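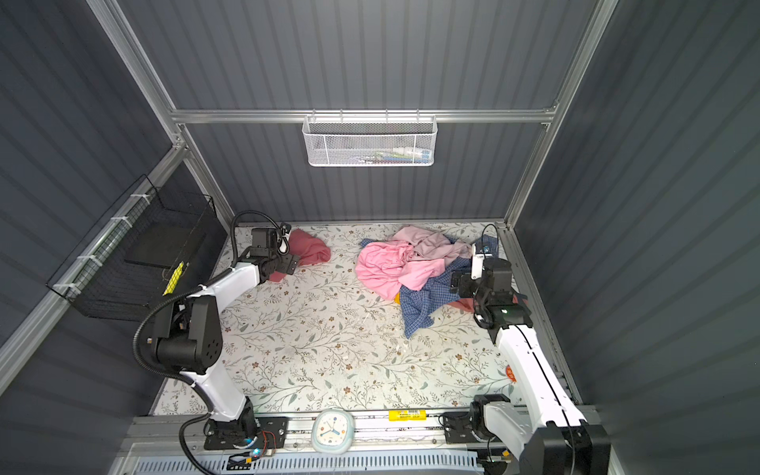
Fomuncombe Household List, digest 774
Subject: Re: Sweaters coming out of the wash stiff and smaller

Replying to the message from the last digest. I'm quoting the part I mean to answer and trimming the rest.

> We moved to Fomuncombe in January and the knits have been going
> downhill ever since. They come out stiff, and two of them are
> shorter in the body than they were. I have a front loader, a
> Hovent, and I use the hand wash program for anything knitted. I
> put in a full cap of Idgate powder every time, same as at the old
> house. After that they go in the dryer on low. The shirts go
> through the regular wash and come out fine apart from creases.
> Is it the water here, or the machine, or am I just buying bad
> sweaters? I would like to know before I ruin the rest of them.
> Should I be washing them in the sink?

Some of it is the water. Some of it is the powder, and I think the shorter ones are the dryer. I'll take those in turn.

The water in this town is hard. If your kettle has a white crust in it, the same minerals are going through the wash. With hard water, soap doesn't rinse as cleanly, and what is left dries into the fibers. A woven shirt hides that well. A knit doesn't, and you feel it first at the cuffs and the bottom band where the fabric is doubled or tighter.

You would think the answer is more powder, and for a load of towels it may be. For a small load of knits on a short program, a full cap is too much. The hand wash program on my Hovent uses a low water level and a gentle rinse, and it can't carry a full cap away. I weigh mine now. I use 31 grams of Idgate for a load of sweaters, dissolved first in a jug of warm water, and I press the extra rinse button. Dissolving it matters more than I expected. Powder that goes in dry on a cool wash can end up sitting in the folds.

For the sweaters that are already stiff, run them once with no detergent at all, cool water, extra rinse. If you see suds on the glass you have your answer. It took me three runs to get an old cardigan clear.
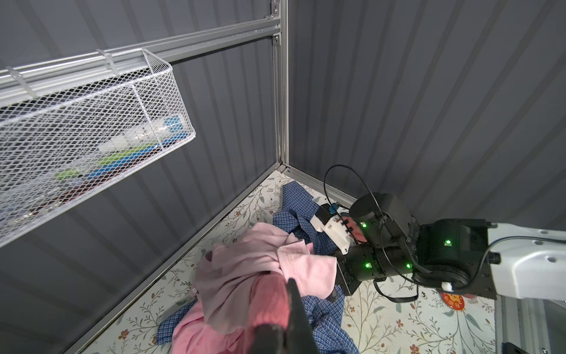

Pink knit sweater, blue checked shirt underneath.

On sorting. I used to do it by color only. Now I go by weight first and color second, so knits go with knits and the shirts go with other woven things. A shirt with buttons and a stiff collar rubs against a sweater for the whole wash, and that is where a good share of pilling comes from. Zippers are worse. If you don't have enough knits for a load, wait, or use a mesh bag. Turn them inside out either way. Close any buttons and zippers on whatever else is going in.

Don't leave the load sitting in the drum when it's done. I set the delay so that it finishes when I'm home to take it out. Creases set in a shirt while it sits, and a wet sweater at the bottom of the heap gets stretched by whatever is on top.

Now the dryer. Low on a dryer is still warm, and it's the warmth together with the tumbling that shortens wool. Cotton knits shrink too, mostly in the length. Check the label for fiber before you give up on the two you mentioned. If they're cotton, you can usually get some of the length back by wetting them, laying them flat on a towel and easing them out by hand, then leaving them until they're dry. If they're wool and the stitches have closed up so that you can't see them, I don't know of anything that brings them back. People recommend hair conditioner. I tried it on a felted hat and got a soft felted hat.

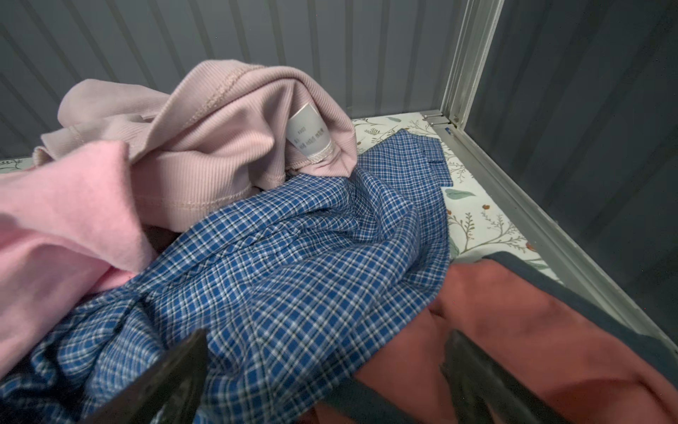
A reader who answered off the list disagreed with me about the dryer and said I could pass it on. Ten minutes on the no-heat setting at the end, when the sweater is almost dry, takes the stiffness out and has never shrunk anything in that house. The trick, according to the same message, is to do it last and to stay nearby.

I can go along with that, provided it is no heat and not low. On some dryers the two share a knob and are easy to mix up. I'd still keep wool out of it.

What I do is spin at the slowest speed, roll the sweater in a dry towel and lean on it, then lay it flat. I have a Reddy rack with the mesh shelves. The bottom shelf sags a little in the middle, so I keep that one for socks. Turn the sweater over once the top side feels dry. In winter it takes mine a day and a half near an open door, and longer if I forget to turn it. Don't hang a wet sweater from the shoulders. You'll get points at the shoulders and a longer body, and while that might sound useful in your case, it comes out uneven.

You asked about the sink. It works, and I did it for years. I stopped when my hands got sore, and the machine does as well if the settings are right. If you do use the sink, keep the water the same temperature for the wash and the rinse. Going from warm to cold is hard on wool. Don't wring.

One other thing to check is the filter on the Hovent, behind the small door at the lower front. Put a shallow pan under it before you open it. Mine was packed with lint the first time I looked, and the rinse got noticeably better once it was clean. The booklet says every two months. I do it when I remember.

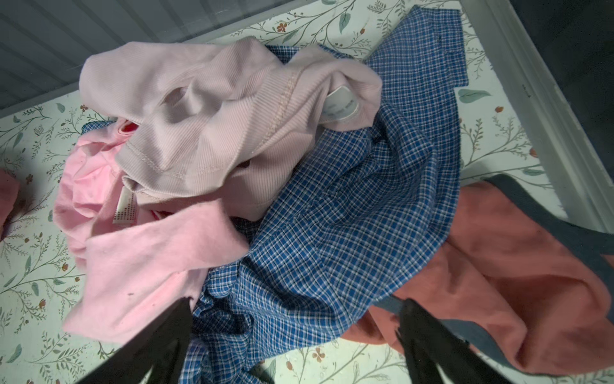
White vinegar in the softener drawer fixed the stiffness for another subscriber, who asked me to mention it and uses 80 milliliters a load in place of softener. The smell was gone by the time the clothes dried. The same subscriber wanted to know whether it is bad for the door seal over time.

I can't say for certain. I've heard both. My own seal is fine after seven years, but I only use vinegar now and then, on towels. If anyone here has had a seal replaced and was told why, please post it to the list. Don't put vinegar in the same load as bleach.

To the original poster: I'd start with the plain rinse run and the smaller dose and leave everything else alone for two or three washes. If you change the powder, the program and the drying all at once you won't know which one did it. And no, I don't think you're buying bad sweaters. Mine did the same thing the first winter I lived here.

If you do post again, tell us what the labels say and whether the stiff ones and the short ones are the same sweaters. I couldn't tell from your message.

--
To change to single messages or leave the list, use the link on the Fomuncombe Household List page. Please trim quotes when you reply to a digest.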